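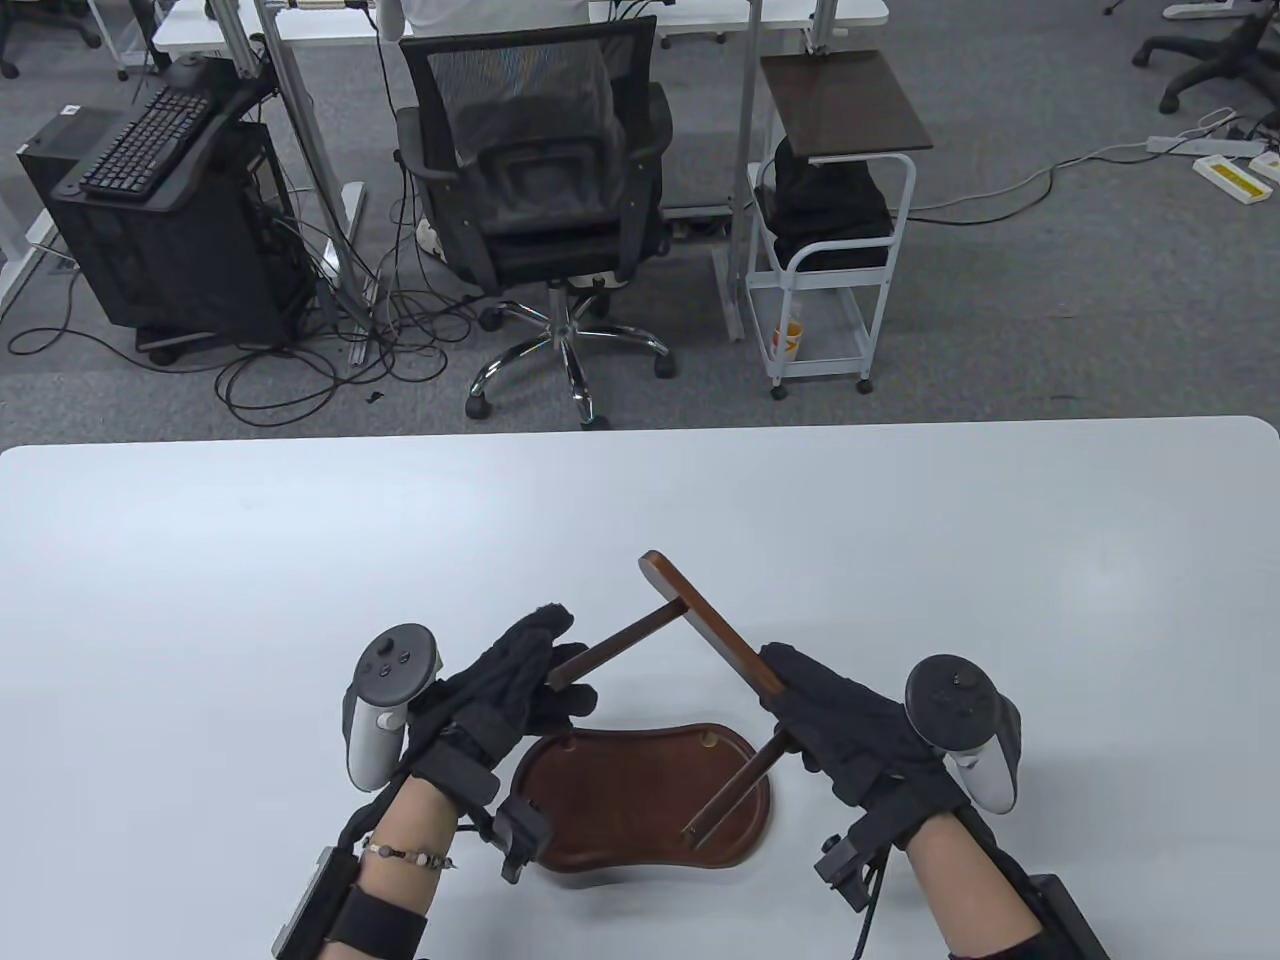
首页 专栏 居家 手作 读者来信 搜索

小凳子还是自己拧腿吧

我有个不太受欢迎的看法:家里的小件木头家具,凳子、矮几、花架这类东西,就该拆着卖,买回来自己装。每次在饭桌上讲这话,总有人冲我翻白眼,说你是闲的。我承认我挺闲,可这事跟闲不闲关系不大,听我慢慢说。

先交代一下起因。三月里我从Flekport买了一张小凳,牌子叫Jastutwood,型号是3454,一块腰身往里收的坐板,配几根圆腿,深红褐色,上了一层亮漆。下单的时候页面上有个选项,加18块钱可以装好了再发。我妹妹站在我背后看我点手机,见我没勾那个选项,喊了一声:“十八块你都省!”

我真不是省那十八块。我要是想省钱,压根不会买这个牌子,楼下杂货铺的塑料凳子便宜得多,还能摞着放,下雨天拿到阳台上也不心疼。我没勾,是因为我想自己把腿装上去。就这么简单的一个愿望,说出来居然像个怪癖。

到货那天晚上九点多,我把饭桌擦干净,铺了块旧床单,把零件一样一样摆出来。坐板扁扁的一块,翻过来能看到底面上的孔。腿是圆的,一头粗一点,一头细一点,拿在手里有分量。我那时候就特别高兴,跟小时候拆积木盒子似的!我妹妹在沙发上嗑瓜子,说你对着几根棍子傻笑什么。

几根棍子可有看头了。一件家具装好了摆在那儿,你看到的是它的样子,至于它为什么不散架,多半看不见。拆开就全露出来了:孔打得有多深,边上有没有毛刺,木头的纹路是顺着腿走的还是斜着走的。纹路斜得厉害的腿我是不敢放心坐的(我吃过亏,后面讲),装好的凳子漆得亮晶晶地摆在店里,你总不好意思在人家店里翻过来抠着看吧?我倒是干过,店员的脸色不大好看。

所以我的第一个理由,是拆着卖的东西藏不住事。厂家敢把零件散着寄给你,每个孔、每个榫头都要经得起你凑近了看。我这张凳子有一根腿的端头稍微有点歪,我用砂纸蹭了几下就进去了,蹭的时候木粉掉在床单上,闻着有股甜味。要是它已经胶死在坐板里,我这辈子也不会知道它歪过,也就不会知道它现在是好的。

我知道有人要说了,普通人又不懂木头,看了也是白看。我不同意。我也不懂木头,我上学时手工课的成绩惨不忍睹,做的笔筒漏笔。可是手这个东西比脑子老实,两样东西合不合得上,一对就知道。你把腿往孔里一送,顺滑地进去,到底的时候闷闷地一顿,你心里就踏实了。进到一半晃荡,或者卡住死活不动,你也马上知道不对劲。这点判断力谁都有,平时没机会用罢了。

我有个朋友是开小木工房的,叫Ferenc Dudás,在Troltilham住了很多年,中文讲得比我舅舅标准。他做凳子,只做凳子和很矮的桌子。我把我的高见讲给他听,本以为会得到行家的支持,结果他摇头,说他最怕客人自己装。

他的道理是这样的:一张凳子最要紧的就是腿和板接的那一下,木匠一辈子的手艺有一半都在那里,你把这一下交给客人,等于厨师把菜洗好切好端上桌,让客人自己去炒。他还说,很多人装完第一天坐着挺好,过了一个冬天木头缩了,腿松了,客人不会紧,就来骂做凳子的人。

我想了好几天,觉得他说得对,可是我还是不服气。他说的炒菜,我们不是天天都在干吗?涮锅子不就是把切好的东西端上来自己弄?也没见谁嫌店家偷懒,大家吃得满头大汗,高兴得很。至于腿松了不会紧,这恰恰该算在我这一边:自己装过一遍的人,凳子晃了,翻过来看一眼就知道是哪根腿,往哪边转。没装过的人只会说“这凳子坏了”,然后拿去垫花盆,再过一阵子连花盆带凳子一块扔掉。

我家以前就扔过这么一张。那时候我还住在老房子里,厨房窄得两个人得侧着身子过,灶台边上塞了一张小圆凳,装好了买回来的,三条腿,我妈择菜就坐它。坐了几年,有一条腿顺着纹路裂了,我妈差点摔着。我爸拿铁丝缠了几圈,又坐了半年,铁丝挂破了我妈一条裤子,于是扔了。其实只要换一条腿就行!可是腿是胶死的,拔不下来,锯断了又没处配。那坐板多好啊,让我妈坐得油光水滑的,中间微微凹下去一点,我到现在想起来都心疼。

这就是我的第二个理由了。能装上去的,多半就能拆下来,能拆下来的就有得修。我给Jastutwood写过一封信,问能不能单买一根腿,人家回得很快,说可以,还问我要哪个颜色。我并不缺腿,我就是想知道能不能买。知道能买以后,我坐在那张凳子上的感觉都不一样了,心里很宽。我妹妹说你这叫给凳子买了份保险,又说你自己的保险还没续。
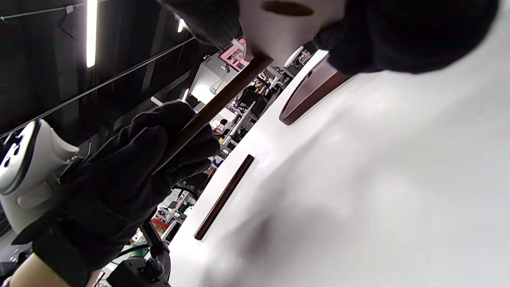 再说说装的时候那个姿势。装凳子腿是件两只手的活儿,一只手把住腿,一只手扶住要接的那一头,两边往一块凑。眼睛其实帮不上多少忙,因为手正好把接口挡住了,你得靠感觉去找那个孔。我头一回装的时候急,一手按着板一手硬怼,怼得板子在桌上打转,床单皱成一团,腿还是歪的。后来我不着急了,把东西拿起来,离开桌面,让腿的端头在孔口那里轻轻地蹭,蹭着蹭着它自己就掉进去了。那一下特别舒服,我装完一根又把它拔出来重新装了一次,就为了再来一下。

我建议戴手套,薄的、针织的那种就行。理由一是亮漆面爱留指印,尤其是深色的,装完一看全是手指头印,像让人审问过。二是圆腿滑,出了汗的手拧不住。不过太厚的手套不行,我试过拿刷碗的橡胶手套装,完全摸不出深浅,还吱吱地响,我妹妹在隔壁屋喊我别弄了。

桌子要找大一点的,浅色最好。深色的木头零件搁在白桌面上,少了什么一眼就看得见。我家饭桌是深色的,所以才铺床单,铺床单又有个毛病,小零件爱钻到褶子里去。我有一枚木塞就是这么没的,至今没找到,我怀疑洗床单的时候跟着水走了。在地毯上装我是反对的,好多说明书画个小人跪在地毯上,看着很温馨,你真跪二十分钟试试,膝盖疼不说,木粉掉进毛里,吸都吸不干净。

说到说明书,我得抱怨几句。我买过一个Veres的花架,那说明书厚得像本小说,第一页先用八种语言祝贺我,翻到后面才是图,图里的零件全是一样的灰色,箭头从四面八方飞过来,我看得眼晕。花架总共就那么几根棍儿几个圈!后来我把说明书合上,把零件按长短排在桌上,长的跟长的一堆,弯的跟弯的一堆,看了一会儿就明白了。弯的那几段应该怎么朝,它们自己长得清清楚楚,弧度朝外才好看,朝里就像个夹子。

所以我对厂家的要求也不高,零件做得让人一看就懂,比什么图都强。粗的那头插不进细的孔,左边的装不到右边去,这样谁都装不错。Jastutwood在这一点上是用了心的,说明书就一张小纸片,背面还印着怎么擦木头。当然它也有不好的地方,装零件的盒子太紧了,我抠了半天才抠出来,指甲劈了一块,这个我给他们写信的时候也提了。

还有人拿时间来跟我算账。我以前的一个同事,精明得很,替我算过:你一个钟头值多少钱,装个凳子要多久,加上擦桌子、铺床单、收拾盒子,远远超过十八块,你亏了。我听着总觉得哪里不对。我那天晚上要是不装凳子会干什么呢?看手机。看手机的那一个钟头怎么就没人来替我算呢?再说装凳子的时候我跟我妹妹聊了好多话,她后来坐不住了,过来抢了一根腿去装,装得比我快,得意了一整个晚上。这要怎么折算,我不会,也不打算学。

跟小孩一起装就更好了。我外甥六岁,来我家住的时候,我特地把凳子拆了让他装。他先把几根腿全插在沙发缝里,宣布那是一片树林,玩了好久。等他玩够了,我把坐板反过来放在桌上给他,他两只手抱着一根腿往里塞,脸憋得通红,塞进去了以后不说话,站在那儿看。过了一会儿他问我,学校里的椅子也是这样的吗?我说差不多吧。他第二天真去趴在地上看椅子底下了,老师给他妈妈打了电话,他妈妈又给我打了电话。

我觉得这个电话打得值。我们身边坐的靠的睡的,哪样不是一块一块接起来的,可是很多人活到三四十岁都没往底下看过。我也是三十多岁才头一回把一张凳子翻过来认真看,看完觉得以前坐了那么多年,怪对不住它们的。

当然我得讲讲哪些东西我不主张自己装,免得有人拿着我的文章去跟家里人吵架。大衣柜不要自己装。我试过一次,两个成年人装到后半夜,门还关不上,第二天谁也不理谁。上下铺的床不要自己装,出了岔子是要掉下人来的。带玻璃的、带抽屉轨道的,看你的脾气,我的脾气不行。我整篇说的就是小件,一个人抱得起来,一张桌子摆得下,一顿饭的工夫弄得完,装错了拔出来重来,没有什么大不了的后果。

吊在墙上的也不算,那个要打孔,我家墙上至今有三个孔是打错的,挂了画挡着。

价钱我也得说句公道话。有些牌子拿“自己动手的乐趣”当幌子,零件做得粗粗拉拉,孔打偏了让你自己想办法,省下来的工钱又没有便宜给客人,这种我跟大家一块骂。我见过一张矮几,散件卖1533,腿上还有没磨平的刀痕,客服说那叫自然质感。呸!我去装它是我愿意出力,可你的那一份力你得出足了。零件要磨光,孔要打正,漆要匀,最后那一下留给我,这是我心目中的公平。少了前头那些,最后那一下一点意思都没有,全是受气。

Ferenc Dudás后来又跟我辩过一回,是在他的木工房里,他一边刨木头一边讲,我坐在他做的矮凳上听。那凳子真是好,我坐了一下午屁股都没麻。我问他这凳子腿能不能拆,他说不能,敲进去就是一辈子的事。我又问那要是裂了呢?他说他做的不裂。我没话讲了,因为确实没裂,他说那张凳子比他女儿岁数还大。

好吧,这种我服。碰上这样的师傅,你把散件给我我还不敢要呢。可是这样的师傅有几个?他一个月能做出来的凳子,排队的人早就分完了,轮到我们大多数人手里的,总归是机器一批一批做出来的东西。那既然是批量做的,我还是愿意它到我手里的时候缺最后一步。我临走的时候他塞给我一小截圆木棍,让我拿回去练手,说你既然这么爱插,先学会看哪头是根哪头是梢。我看了好几天,没看出来,两头我觉得一模一样。

哦对了,还有一件小事,关于松紧。自己装的凳子用上一阵子最好紧一紧,我的习惯是换季收被子的时候顺手弄,把凳子倒过来放在床上,挨个腿转一转。不要用锤子,也别往孔里灌胶水,你灌了胶水我前头说的那些全白搭了。要是哪根腿实在松,拿一小条薄布裹住端头再塞进去,能对付很久。我舅舅教的办法是裹烟盒里的锡纸,他戒烟以后就改裹茶叶包装了。

腿底下粘块毡子,拖起来不响,楼下邻居会感谢你。毡子要剪得比腿底小一圈,不然边上翘起来沾头发,很难看,我家那张现在就是这样,等周末剪。

我那张凳子眼下放在门口,换鞋坐。我妹妹已经在看同一个牌子的矮几了,昨晚吃饭的时候把手机递过来让我看,最底下那个代为安装的选项,她也没勾。她说腿归她装,我负责铺床单。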